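4. Cooling the receiver and taking a first spectrum

This section covers cooldown of the Laladis receiver on the Brisex dish, the pointing check, and the first hydrogen line spectrum. Mounting and cabling are covered in section 3. Do not begin until the vacuum reading in step 3.9 has been stable overnight.

4.1 Cooldown

1. Close the cryostat valve by hand. Do not use a wrench.
2. Set the compressor switch to STANDBY and wait for the green lamp.
3. Open the control program and select Receiver > Cold Stage.
4. Enter the target temperature, 37 K, and press Apply.
5. Set the compressor switch to RUN.
6. Record the stage temperature every hour in the cooldown log.

CAUTION: Do not power the first amplifier while the stage is above 200 K. Damage from early bias is not covered by the service agreement.

Note: The temperature curve flattens for a time partway through the cooldown. Leave the compressor running. If the reading rises for two log entries in a row, go to 4.5.

4.2 Amplifier bias

1. Confirm that the stage temperature has reached the target.
2. Turn on the bias supply with all channels at zero.
3. Raise channel A to the drain voltage printed on the test sheet packed with your receiver. Repeat for channel B.
4. Save the settings under the receiver serial number. A name with spaces in it will be rejected without an error message.
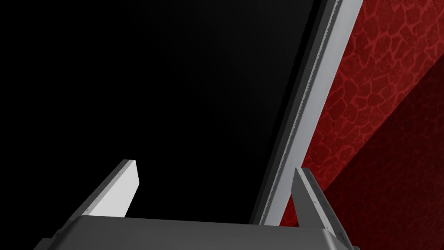

Đào Station, December

The bias procedure was revised after the winter run. Units with serial numbers below 1834 use the older supply board and must be biased one channel at a time, with the other channel left at zero until the first has settled. Units numbered 1834 and above can be biased in either order. The serial number is on the flange plate, and it is repeated on the first page of the test sheet. Corrections to the tables were supplied by Cúc Võ and Kalevi Laaksonen.

4.3 Pointing check

1. Choose a bright radio source well above the horizon. Cassiopeia A is suitable at most northern sites.
2. Load the Plukier pointing file for your site. A file made for another site will load normally and give wrong offsets.
3. Run a cross scan, first in azimuth and then in elevation.
4. Read the two offsets from the fit window. If either one is larger than a quarter of the beam width, press Accept and repeat the scan.
5. When both offsets are within the limit, press Store.

Note: Avoid scans near the Sun. Signal picked up in the sidelobes tilts the baseline and pulls the fit to one side.

4.4 First spectrum

1. Set the center frequency to the hydrogen line, 1420.4 MHz.
2. Point at a position on the galactic plane and start a ten-minute integration.
3. Move to a reference position away from the plane and repeat with the same settings.
4. Select Process > Subtract Reference.
5. Check that the line stands clear of the baseline. Several peaks are normal in this part of the sky, where gas at different velocities lies along the same line of sight.

The program stores velocities relative to the local standard of rest. To store raw frequency, clear the box under Options > Frame before step 2. The setting cannot be changed for a spectrum that has already been saved.

4.5 Faults during cooldown

Stage temperature rising: check the compressor water flow, then the vacuum reading. If both are normal, warm the receiver fully before opening anything.

Code 3979: the temperature sensor is not responding. Reseat the round connector at the rear of the cryostat and restart the program. The compressor may stay on.

Bias current at zero on one channel: switch off the supply, swap the channel cables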